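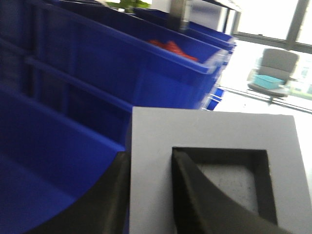
Light gray block with a square recess in the top, speckled gray at the bottom.

Visit to the Stolesura pattern shop
16 January 2019

We got to Stolesura a little after nine. The parking lot is behind the building and the sign for it is easy to miss, so drive past the loading dock and turn left.

The company makes planters and paving edges for parks. Brunello Marchetti met us at the front desk and handed out ear plugs and visitor badges. He has run the pattern shop for years and does most of the tours himself. There were more of us than he had badges for, so two people shared one.

The first stop was the drawing office. Orders come in as sketches, sometimes as a photo of an old planter that a town wants matched. The shop keeps its old patterns on racks upstairs, 1532 of them at the last inventory, each with a paper tag. Marchetti said the tags are more reliable than the computer list - the list was started late and never caught up.

Next came the mixing room. It was loud and we did not stay long. Bags from Caputo were stacked along one wall, 80 to a row. Thabiso Maluleke, who runs the mixers, talked about water. In winter he warms it before it goes in, and in May he usually stops. A batch that is too stiff leaves holes in the corners, and those pieces are broken up and used as fill.

The curing room was the part I liked best. It is long, warm and quiet, with shelves on both sides. Pieces stay there until they are hard enough to move. The largest order on the shelves was for Gronomness, a housing project that needs 2160 edging pieces before the spring planting. Marchetti said they were a little behind.

Lunch was soup and rolls in the canteen. Afterward we saw the yard, where finished planters wait for pickup. Seconds are sold there at a discount, cash only. I bought a small one with a chipped rim and carried it back to the car.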